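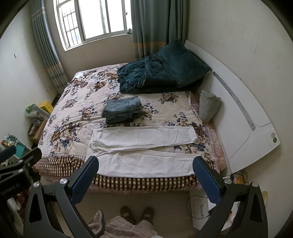 *White trousers on a floral blanket.*

**The Second Kettle**

The café on Rillby Street had sold tea for 70 years before the owner's daughter bought the espresso machine. It was a Linov, secondhand, and it took up the part of the counter where the cake stand used to be. The cake stand went to the windowsill. The regulars noticed that first.

Her father did not say anything about the machine. He filled the big kettle at six, as he always had, and then he filled the small one. The small one was for the man from the Temon shoe shop, who came in at ten past seven and wanted his tea made with water that had boiled only once.

On the first morning she sold 3 coffees. One was to the mailman, who asked for milk, then more milk, and then left half of it. She wrote the number in a school notebook and put the notebook under the register.

By January she was selling coffee to people her father had never seen before. They came off the early bus and stood near the door with their coats on. They didn't sit. He found this hard to get used to. He would wipe a table and pull out a chair, and they would thank him and stay where they were.

"They have to get to work," she said.

"So did everyone else," he said.

The man from the shoe shop kept coming. He drank his tea at the table by the radiator and read the paper from the back page forward. One morning the small kettle wouldn't heat. Her father turned it over, shook it, and plugged it in at the other wall. The man was already in his seat.

She took a pot to the machine and ran hot water into it from the side tap. Her father watched her do it. He carried the pot over himself and set it down with the cup and the strainer, and went back behind the counter and dried a spoon.

The man poured, drank, and turned a page.

"Well?" her father said, when he came up to pay.

"A bit strong," the man said. He counted out his coins and put on his hat.

Her father took the kettle home that night and opened it on the kitchen table. The element had burned through. He went to bed late. In the morning he walked in with a new one in a box under his arm, filled it at the sink, and asked her, while it heated, which button made the small coffee.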